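June 15, 2019

Open day at Sudedico. I left the house at a quarter past eight and got a seat on the bus the whole way. The ticket said doors at ten but they let us in early, and the coffee was already out.

They split us into two groups by the color of the sticker on the ticket. Mine was yellow, so we had the talk first. It was in the big room on the ground floor and ran long. The speaker went through what they do for Viklund, mostly packing and sorting, and then the newer work in ordinary kitchens. I wrote down that the kitchen project is called Kesside and started in May. There was a question about price. The answer was that it isn't for sale, so there isn't one.

After that we went upstairs in small batches. I had pictured a lab with glass walls. It was a plain room with a white table and a kitchen counter along the wall, and things on the shelf like in anybody's house. The arm was bolted down at one end. It is smaller than I expected and quieter too – the fan in the ceiling was louder.

Times, as far as I kept them:

10:40 – Upstairs. Told to stand behind the tape and keep bags off the floor. The woman running it said the arm had done 159 tries at this table during the week.

10:50 – First go, with a sponge. It picked it up and put it down in a different spot. People clapped, which I thought was early. The second go was the same sponge and took 43 seconds by my watch.

11:05 – Cutlery and the green cup. They had the view from the arm's own camera up on a screen, and I watched that more than the arm. The spoon lies between the two black fingers and the fork is mostly behind the left one. From there the cup looks much closer than it did from where I stood. The metal shines a lot, and she said shiny things are harder for it than the sponge.

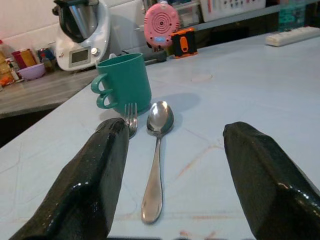 11:30 – Downstairs again. Sandwiches, cheese or egg. I had egg. Talked with a man from Stusach about conveyor belts until the other group came down.

Left at noon. Took a leaflet and the pen. Bus home was late and I stood as far as the bridge. Must call about the gutter on Monday.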